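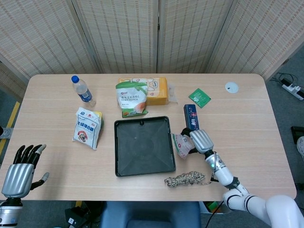 Corn starch goes in whatever gap is left, according to the owner of Kettle, a grocery shop that makes up trays of dry goods to order. She had been asked how a tray gets packed, and that was where she started.

"Boxes first, against the sides," she said. "Then the bags, because a bag will give. A box won't."

The shop sends out 80 trays in an ordinary week. In January it is over 580 for the month, and she takes on 2 extra packers. Small pouches cause most of the trouble. "They slide under everything and then the customer rings to say one's missing — it's at the bottom."

Bottled water she lays on its side, with the cap tight, or leaves out altogether. Flat packets go in last.

She worked at a wholesaler, Mistero, before opening Kettle, and packed there for 18 months. The trays were deeper. "You could be lazy with a deep one," she said. "With a low rim you have to think what's going to tip."

Orders for the new year close on Saturday, December 21, 2024, at noon.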